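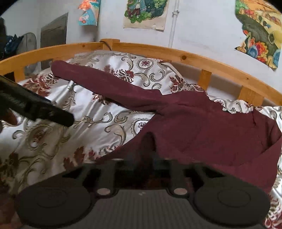
Monday, November 23, 2020. Folding notes, knit tops. Third round for the Himach booklet, Valdir Frota still wants a one-page version and I still don't have it. Problem is the starting state. With the maroon one crumpled diagonally over the satin duvet, one sleeve up toward the headboard and the body spread off to the right, you can't start from the shoulders like the old Stockdale sheet says. Find a cuff first. Run the hand down the sleeve to where it joins the body, there's a crease there and it's easy to take for the side seam. I did, twice. Wasted ten minutes.

Satin is a bad surface for this. Knit drags it, duvet bunches, then you're smoothing two things. Also slippery under the palm so no real pressure. Rosario Villa says put a towel down — fine at home but the booklet is supposed to need nothing extra. Keep as a footnote maybe.

Order I have now:
cuff, shoulder, other shoulder
lift by both shoulders, one shake, lay down neck toward the headboard
sleeves straight out to the sides
hem last, pull toward you 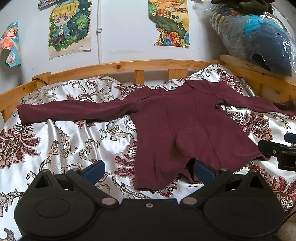 Hem is the weak step. Pull too hard and the neckline comes with it, and then the sleeves go crooked agian. Better to hold the body flat with one forearm and pull with the other hand. Small tugs. Write that in properly, the June draft just says "straighten hem" which helps no one.

Sleeves in first, then sides to the middle, then up in thirds. Halves is too bulky for the Monum drawer inserts.

Still to do: same thing on a table, cotton tee on the satin for comparision, ask Valdir if the print run is 100 or 200. Skulo quote is only good for 200 I think — check the email.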